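## 4. Evaluation in the Kitchen Setting
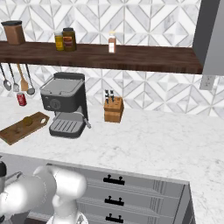
*Section last changed: October, after Sunday's revision by M. Aydoğan*

**Figure 1.** Simulated kitchen used for the counter tasks. The robot's arm is at lower left, with the gripper pointing down in front of the drawers.

### 4.1 Task Set

We ask whether a single arm can do short kitchen chores without a person stepping in. All trials were run in the Plurine simulator, using the kitchen in Figure 1. The task set has 10 chores, each given as one plain sentence, such as "open the top drawer" or "move the soda can onto the cutting board." Each chore was tried 10 times, with the starting pose of the arm changed between trials.

The layout is meant to be ordinary. Utensils hang under a wooden shelf, the espresso machine stands close to the knife block, and the cutting board lies at an angle to the counter. The soda can stands below the hanging utensils, so a straight approach from above is blocked by the ladles and the arm must come in from the front.

### 4.2 Results

We compared two controllers, Fleltow and Predton. Both handled drawer opening well. The black bar handles contrast with the light gray cabinet front, and the grasp point was found in every trial. Moving the can was harder. Predton completed 7 of the trials; the failures were all contacts between the wrist and a utensil – a planning error, as the grasp itself was sound.

Neither controller could be relied on to seat the portafilter. The motion needs a twist under load, and small errors in handle angle carried through to the end of the turn. We count this chore as unsolved.

### 4.3 Limits

Contact with the utensils is modeled with rigid bodies, and swing is damped more than it would be in a real kitchen. Marble is treated as a uniform surface with fixed friction. Transfer to the physical Ateş arm is covered in Section 5.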